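4 Setting up the snack bin

4.1 Before you fill it

The Zorna range calls this a "storage system". It is a bin. It has no lid and no dividers, and it will not organise anything for you. The old Baysal leaflet promised a tidier home in 15 minutes, and Radu Moldovan and I have yet to meet the home. What the bin can do is keep packaged snacks in one spot, provided you follow the steps below and don't expect much more.

1. Peel off the label and wipe the inside with a damp cloth. Dry it properly. The leaflet says air drying is fine, but water sits in the corners for hours.

2. Pick a flat surface next to where you'll be working. A small table pulled up to the bed is good enough in a spare room. The leaflet recommends a "dedicated sorting station", and you can ignore that.

3. Tip out whatever you have and check the dates. Put anything past its date aside before you start, not after.

CAUTION: Do not sort on the mattress itself. Packets slide into the dip and get sat on.

4.2 Filling

4. Start with boxes and anything stiff, standing on edge along the walls.

5. Add soft packets next, upright if they'll stay that way. Most won't. Lay the stubborn ones flat on top. 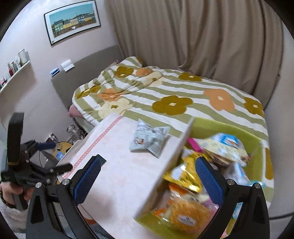 6. Stop when the packets reach the rim. The leaflet claims a capacity of 100 single-serve packets. Diane Ouellet tried it with ordinary muesli bars and got to 66 before they began falling out, so treat the printed number as a hope.

7. Pick the bin up by both short ends and give it one gentle shake. If anything jumps out, take a layer off.

NOTE: Crumpled packets take up more room than smooth ones. Press the air to one end with your palm, but don't squeeze hard enough to pop the seal. Chips will not thank you for any of this and should go in last.

4.3 Colour coding

The set comes with a card suggesting one bin colour for sweet, one for savoury and so on. I'm not convinced. Bülent Kurtuluş kept to it until December, and by then everyone in the house was dropping things in whichever bin was closest. If you want to try it, write the category on a strip of tape as well – the colours mean nothing to visitors.

8. Choose one category per bin, or skip to 4.4.

9. Stick the tape on the outside, on the side that will face the room.

4.4 Where to keep it

10. Keep the bin off the floor and out of direct sun. Chocolate coatings go white on a warm sill.

11. Leave a hand's width above the rim if it's going on a shelf.

CAUTION: Bins do not lock together when stacked, whatever the carton shows. A full one resting on another full one crushes the packets underneath.

Spare label cards are sold separately. See section 6 before you pay for them.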